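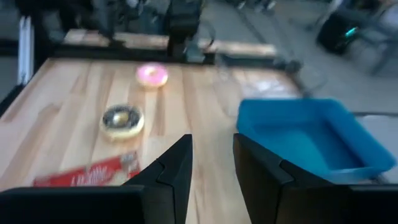 Get the gripper priced before you look at arms, was the advice from one reader in Illthorpe, who had done it the other way round and paid for two adapter plates. We now plan in that order, and the steps below follow it.

Step 1. List what the arm has to pick up. For a bakery packing job that means doughnuts with soft icing, flat boxes and perhaps a bag. Write down the heaviest item and the one that marks most easily.

Step 2. Price the fingers. A plain two-finger gripper from Olell was quoted to us at $672. Soft pads were another $100 a set, and we budget for two sets a year.

Step 3. Price the arm. The Mak arm came in at $2349 without a power supply. Ask whether the supply, the emergency stop and the mounting plate are in the quote. Ours left out all three.

Step 4. Add the wrist camera and cables. Brustell wanted $255 for the camera and bracket together. Buy the longer cable. A short one pulls tight when the wrist turns.

Step 5. Allow for the table. Two arms facing each other need a clear reach from both sides, plus space for bins. Tape the layout out on the floor first.

Step 6. Buy test goods. Real doughnuts go stale in a day and crumbs get into the finger joints, so put replicas on the order if your trials will run for weeks. Keep a small amount back for real ones at the end.

Step 7. Ask for delivery dates in writing. Our gripper arrived in November and the arm did not, so the bench sat idle until it came.

Shipping and tax are not included in any of the prices on this page.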